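3.2 Wall storage and the return of hand tools

Priit Luik
February 21, 2025
Print | E-mail
Shares: 18 | Comments: 2

The second part of the study looked at small tools kept on the wall. In the Meston workshop these had been stored in a drawer unit under the bench, and the interviews in Section 3.1 showed that people often left them out at the end of a task. The drawers were shallow and mixed, and scissors ended up under tape, or tape under scissors. We asked the workshop in Zimutville to use pegboard for the same kinds of items over the same period, beginning in September, and compared the two.

The board was set up with plain wire hooks and a cup for markers. We did not paint outlines or add labels in the first phase. Users were told only that anything taken from the board should go back on the board. Long tools were to hang with the handles up, so that they could be lifted off without touching the blades or jaws. Figure 4 gives a view of the board with scissors, tape and markers in place.
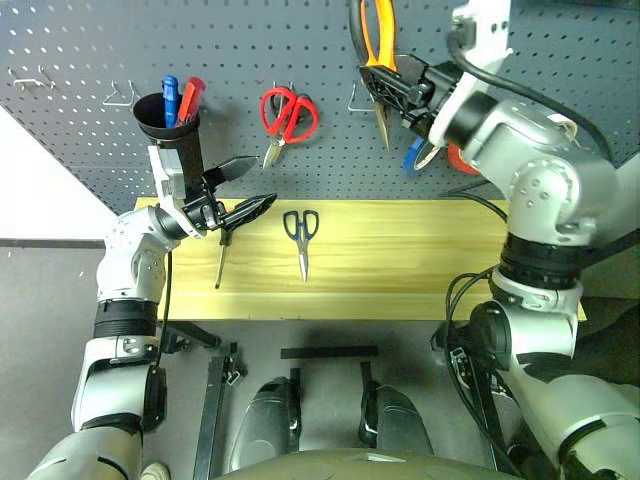 Figure 4. Pegboard storage for small tools. The markers stand in a black cup; the red-handled scissors hang with the blades down. Three hooks are empty.

Does every tool need a hook of its own?
Most do, if they are used daily. Items that are used together and weigh little, such as markers, can share one holder, and a spare hook or two makes it easier to add a tool later.

Over the study period we logged 46 end-of-day checks at each site. At Meston, one or more tools were missing from the drawers in almost 18 of them. At Zimutville the board was incomplete in 13. The gap is small, and we do not claim that the board alone explains it. The Zimutville group was also smaller and had fewer shared projects.

The kind of item mattered more than we expected. Scissors came back most reliably at both sites. Tape was the worst case. Users carried a roll to the packing table, used it several times in an hour, and saw no point in walking back between uses. Urbonaitė found the same pattern in school craft rooms and suggested keeping a second roll where the work is done. We tried this at Zimutville in the last weeks, and the complaints about missing tape stopped.

Hook spacing was changed once. Pliers and cutters need room for the hand on both sides of the grips, and users who knocked a neighboring tool down tended to leave it on the bench. Moving the hooks two holes further apart dealt with most of this. The Osamano layout guide, which we had followed at first, gives spacing by tool width only and leaves the hand out of the measurement.

E-mail this article | Print this article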